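Nenari Robotics Club: Frequently Asked Questions
Last updated June 17, 2026

What is the Nenari club?

We're a student club that teaches two-armed robots to do kitchen jobs. We meet after classes in the workshop, we share one pair of arms, and we argue a lot about food. You don't have to be an engineering major. Some of our best drivers came from music and nursing!

Do I need to know how to code?

Nope. Plenty of members start by driving the arms by hand and don't touch the code until their second term. If you want to learn, we'll sit down with you and go through the basics in Python. If you already code, great, we have a to-do list with your name on it (it's long).

What does a new member do first?

Your first session is safety and setup: where the stop button is, how to home the arms, how to clear the table. Your second session is driving. You'll pick up foam blocks and put them down again until it stops feeling strange, and then you get to try something with a handle. Handles are harder than they look.

What is the Retari Cup?

It's the student contest we enter. Every team gets the same type of task (two arms, one tabletop, everyday objects) and picks its own household job. Ours is called Tiêu, and it's the steamed bun task: lid, steamer basket, plate, four buns. We chose it in May after a very long vote. The runner-up was folding dish towels, and we still have people campaigning for that one.

What does the Tiêu task look like?

One arm takes care of the lid and the other takes care of the buns, so you need both sides of your brain switched on. The setup is a countertop electric steamer, a round plate and our usual white table.

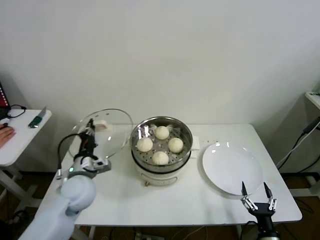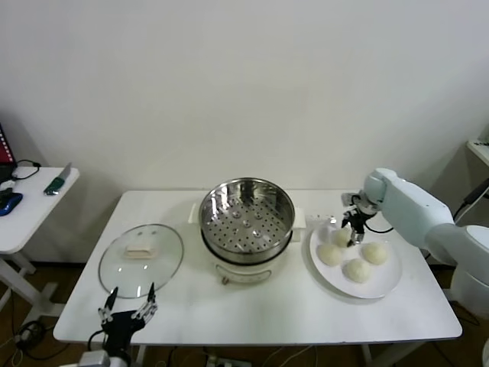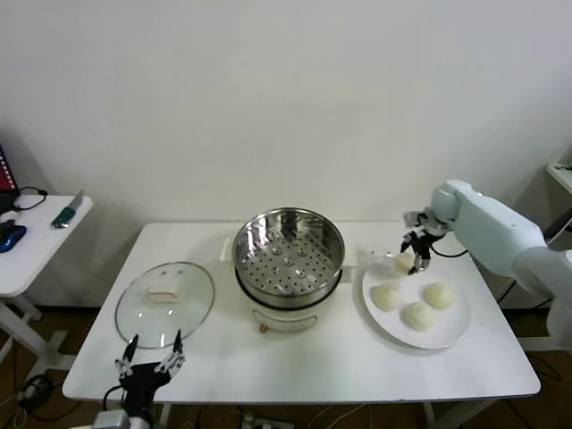
Why buns?

They're soft, they're round, and no two are the same shape. A block lets you get away with a sloppy grip and a bun doesn't. Squeeze too hard and you leave dents, squeeze too little and it slides out from between the fingers. The pleats on top make it more interesting too, especially when the fingers come straight down from above. We love this task!

Which part is the hardest?

Ask three members and you'll get three answers. Glass lids are a pain for the cameras, and the handle is a small target. The basket has a raised metal rim, so you have to come in steep and leave steep. And the plate fills up fast: by the fourth bun you're working very close to the other three, and it's easy to bump a neighbor on the way out.

How many runs have you recorded?

As of this update, 2,134. Of those, 1,547 passed our check and went into the training set. The rest had a dropped bun, a lid put down crooked or a driver who sneezed. We keep the bad ones in a separate folder, and they've been really useful for figuring out what to practice.

What counts as a pass?

For our own check, all the buns have to end up where the run sheet says, none of them torn, and the lid has to be lying flat or back on the pot. We don't score on speed yet. New drivers always rush, so please don't!

What is Carko?

Carko is our own software for saving and sorting runs. Members wrote it, members broke it, members fixed it. It plays back both arms side by side and lets you tag the moment where things went wrong. If you join in the fall, you'll probably spend an afternoon tagging with us. Bring headphones.

Can I touch the arms while they're moving?

No. Hands stay out of the work area whenever the arms are powered. One person drives, one person stands by the stop button, and if you need to move something on the table you say so out loud and wait until the driver answers.

Do we eat the buns?

Not the ones the grippers have handled. Those are for practice only. We do have a snack night at the end of each term, with a separate batch and a separate steamer, and yes, you should come.

Is there a fee?

There are no dues. The grippers and spare cables come out of our club grant, and this term we spent $748 on parts and replacements, $626 of it on gripper fingers. Fingers wear out. If your lab is throwing away small screws or cable ties, we'll happily take them.

Can I visit before I sign up?

Yes, please do! Drop in during any open session and ask whoever is at the sign-in sheet to show you around. Closed shoes, long hair tied back, no drinks near the table. If the arms are free you can have a go with the foam blocks.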